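The House That Tradel Money Built

214 shares | 9 comments

Most people who come to Evthorpe for the afternoon see the library first, and most of them leave believing it was a gift to the town. It was, in a way, but the story the guides tell on the front steps takes two minutes, and the real one took Alaric Mercado the better part of 20 years and nearly everything he had.

Mercado came to Evthorpe as a young clerk for the Tradel lumber company, and he married the owner's only daughter against the old man's wishes. You can still find people in town whose great-grandparents were at the wedding, and every one of them will tell you it rained. (I have heard this so many times now that I believe it completely.) The couple had no children. What they had was books, stacked on the stairs and in the pantry, and a habit of lending them to anyone who knocked at the kitchen door.

When she died he was 42. He shut the front rooms of the house and left the kitchen door unlocked, and for years people went on borrowing from a home whose owner they hardly ever saw.
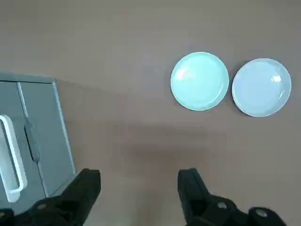
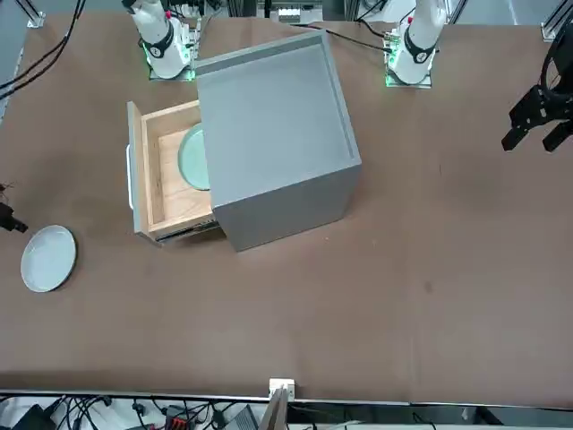
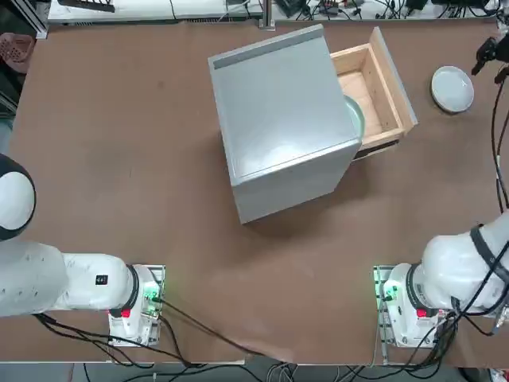
Did Mercado ever live in the library building himself?

He did, for two winters, in a small room behind the reading hall, after he sold the house on Drondell Street to pay for the roof.

That roof is worth a story of its own. The first builder walked off the job, the second one wanted slate, and Mercado, who had never been on a ladder in his life as far as anyone knew, went up to look at the beams and came down agreeing to slate. The bill was terrible. He wrote to his brother-in-law asking for a loan and got back a single line wishing him good health.

Lyle Tillman, who has spent his retirement sorting the Mercado letters, keeps that one in a folder by itself. "I used to be angry at the brother-in-law," he told me, pouring us both more coffee than we needed. "Then I read what Alaric had called him the year before."

The library opened on a Sunday, which upset the churches, with 100 chairs set out on the lawn and not nearly enough people to fill them. Mercado sat in the back row. His wife's name is over the side entrance - the one nearest the old kitchen garden - and his own isn't on the building anywhere. Tillman showed me the side door before I left, and we went in that way.

38 likes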